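Everyday cloth on marble, or is it ruining mine?

marblemouse
Posted September 20, 2025
Hi all, long-time reader and I finally have something to ask. We moved into the house on Hawthorne in the spring and inherited a gray marble counter with the prettiest rusty little veins, and I have been babying it ever since. My sister swears by the Miseo cloths (the thick soft kind) and sent me a pack of 12, which was very sweet of her. My trouble is that after I wipe down at night I get a haze over by the corner, and it only shows when the light hits it sideways. Am I using too much soap? I do about 2 squirts in the sink.

kettle_on
Oh, that's soap, I'd bet my good skillet on it. Two squirts is plenty for a sinkful of dishes and far too much for stone! I use one drop in a bowl of warm water, wipe, then go over it again with plain water and dry it right away.
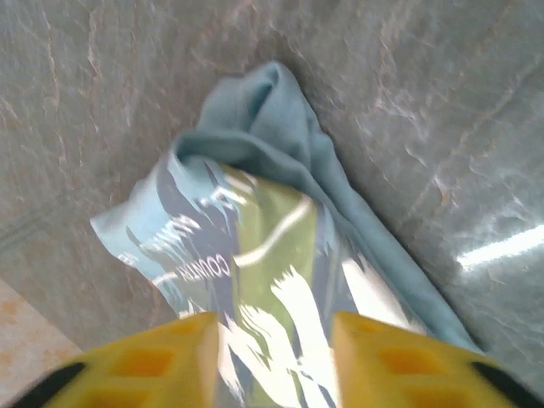
The drying is where I was lazy for years, and my counter looked tired the whole time. I keep one teal cloth for stone and nothing else, and it never goes near the frying pan. Also, please don't use fabric softener when you wash it, it leaves a film and then you're rubbing that film all over the marble.

Vernon Gauthier
I'll disagree a little with kettle_on, kindly. Plain water did nothing for my haze. Ours was old sealer that had been put on too heavy, and I paid $161 to have a fellow strip and redo it. Soap wasn't the trouble at all.

kettle_on
Fair enough, Vernon, but I'd still try the free fix before calling anybody!

trivet77
Does anyone use the Plirance spray? I went through 4 bottles and liked the smell more than the shine.

marblemouse
Did the one drop and the rinse last night and dried it twice. Better by the sink, still cloudy in the corner, so maybe you're both right. I'll give it another week and then ask Vernon for that fellow's number.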